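We use cookies to remember your settings. Accept | Manage
Search the Ferwood help pages Go

Best way to store odd bits in an open metal bin?

I have a big grey open bin on the bench that has become the home for whatever doesn't go on the wall. It's well scuffed inside and has two small holes in the floor. Small things end up under big things and I waste time digging. Is it worth fitting dividers, or should I get rid of it and buy drawers? I don't want to spend much.
wuvesgate_shed

Get drawers. I had a bin like that and it was useless. Mine came from the Rankin sale and I've had no bother.
benchend501

I wouldn't buy anything yet. Take everything out and put back only what you pick up most weeks. In my case that's a torch, a pair of gloves and a few larger bits. Screws, fuses and spare bulbs go in lidded tubs on a shelf.

Dividers are awkward where the sides slope, as the ends never sit flush. Just keep to one layer. Stand the torch along one side and lay gloves on top of nothing, or you'll lose things beneath them. I did mine last October and it has stayed tidy enough.

Small holes don't matter unless you keep loose washers in there. A rubber mat cut to fit covers them and saves the metal from more scratches.

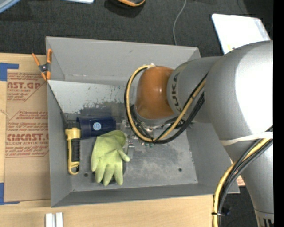

Wotodwood asked whether a mat would trap damp. It can in an unheated shed, so lift it out now and then and wipe underneath. Old carpet is worse, it holds water for days. I'd also leave gloves out until they're dry.
ferwood_199

Get the Ferwood newsletter by email. Sign up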